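Arkley in the kitchen: planner week

Hello again! I've been promising an update on Arkley's new planner for ages, so you're getting a short page with a bit of chatter attached. Kornél Boros did the grasp code, Levente Hegyi looks after the balance controller, and I write the bit in the middle that decides what happens next (and gets blamed when nothing does).

The big change is that the arm planner and the leg planner now share one map. Before, each kept its own, and an open drawer could exist for the knees and not for the elbow. Now it's one grid, refreshed 30 times a second, and anything pulled out from the units goes in as a solid box until the head camera says otherwise. I love it!

Plates are still my favourite headache. Seen edge-on, a plate gives the depth code very little to go on, so Kornél's fix is to hang on to the last good pose and let the fingers report back. Shiny sinks don't help either – brushed steel comes back as a lovely cloud of rubbish points, and I've now got a filter with 6 settings, two of which I understand.

Next on my list is letting go of things gently, which Levente reckons is his problem and I reckon is mine. We're both in the logs for it, anyway.

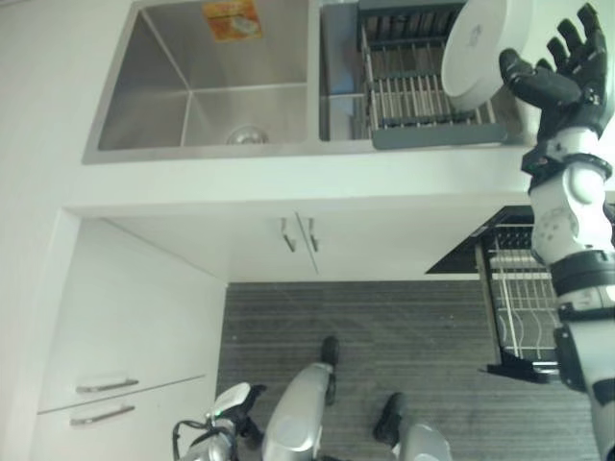
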